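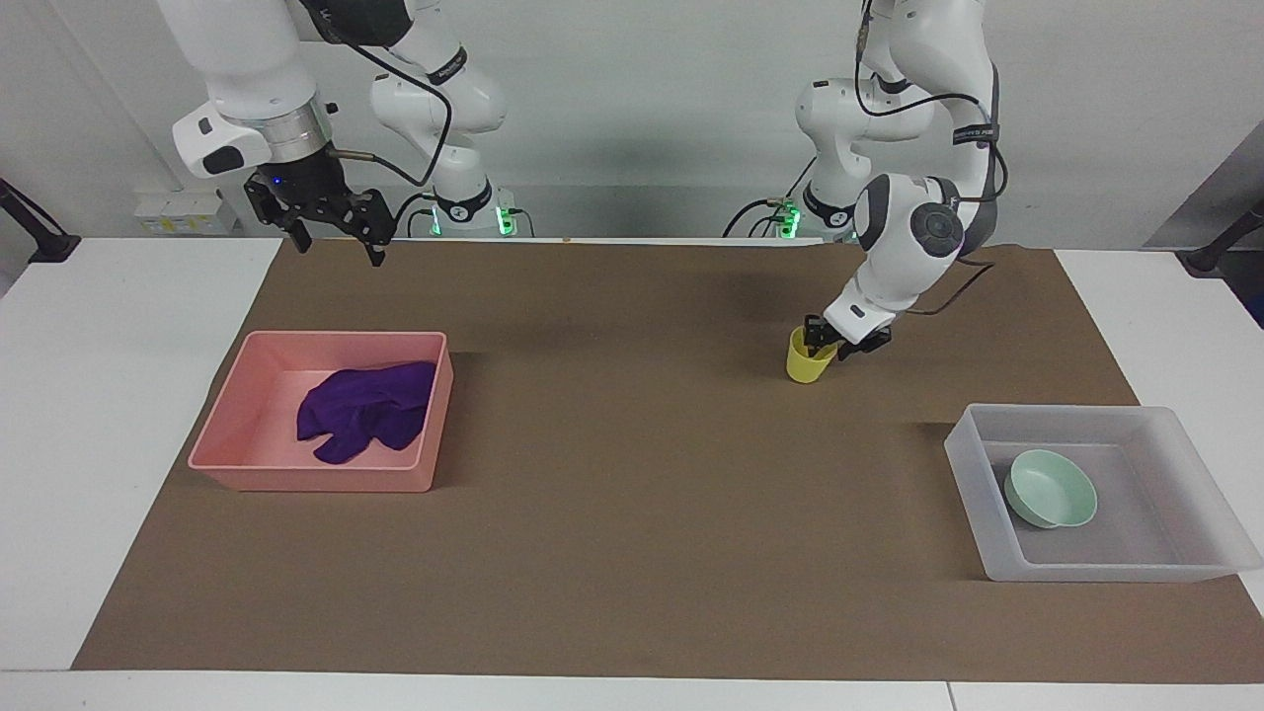

Vukon opens orders for Frade, a two-armed tabletop kit for sorting and tidying jobs

Vukon has put its two-armed tabletop kit, Frade, on general sale after a long spell of lending it out to labs and small workshops. Orders opened at 9am. First boxes go out in August, the firm says, and the opening batch is 130 kits, no more until the autumn.

What you get: two arms, two parallel-jaw grippers, the control box, cables, a spare set of fingers and a year of Fiko, the software that runs the lot. What you don't get: a table, or a computer to run it from. Both catch people out, going by the comments under the launch post.

The pitch is simple enough. Small household things – cups, bowls, cloths, shallow plastic bins – picked up and put where they belong. In the set-up shown here the arms are mounted at the back of a white table with brown paper over most of it, and the left one has its gripper down in a yellow cup, fingers inside the opening. A purple cloth is in the pink bin, a mint-green bowl in the frosted one. Ordinary stuff, the kind any buyer could get together in an afternoon.

"We kept getting asked for the big demo," said Miyuki Nomura, who looks after sales at Vukon. "Most customers want to know if it can pick up a cup. So we show cups."

Cloth is the harder bit. Nomura said soft items still need more practice runs than rigid ones before Fiko gets them right, and that buyers should plan for it. The firm's own trial log, which it shared with us ahead of the launch, lists 2327 pick-and-place attempts across hard and soft objects. No split by object type. We asked for one and were told it is coming with the new manual.

Set-up time is another question mark. Vukon says one morning. Shota Ogura, who had a kit on loan at the Braltemmont workshop over the spring, says it took his team 2 days, most of it spent on cabling and getting both arms to agree where the table was. "Once it was in, it stayed in," he said. "But clear the diary first." He also reckons the guide's section on fixing the bases down is to short, and would have liked a drawing.

He was warmer about the grippers. Fingers swap with a single tool, and his lot changed theirs most weeks. A cup with a flared rim was never much trouble, he said. Thin plastic bins flexed if you grabbed them by the wall, so they gave up on that and moved the contents instead.

Support is by email and a weekly call. Kiyoshi Sugawara runs that side with a team of 6, and says replies should come the same working day. Loan customers we spoke to said mostly yes, sometimes the next morning. Spare arms are held in stock, spare control boxes are not – expect a wait there.

On price, Vukon is still quoting by the order, which is annoying. Schools and colleges get a lower rate but have to ask for it. Fiko carries on working after the first year without a renewal, just no updates and no place on the support call.

Rivals are not far off. Dario Sala, who buys kit for a group of training workshops, said he'd looked at single-arm sets costing a good deal less and was still undecided. "Two arms is nice. You hold the bin with one and fill it with the other. Wether that's worth the extra for beginners, I don't know yet." He has asked for a loan kit and is on the waiting list.

Loans carry on alongside sales, for a month at a time, with carriage paid by the borrower. Anyone who has already had one gets the loan fee knocked off a purchase if they order before the end of August. Order form and the full parts list are on Vukon's site. The new manual will be posted there too, no date given.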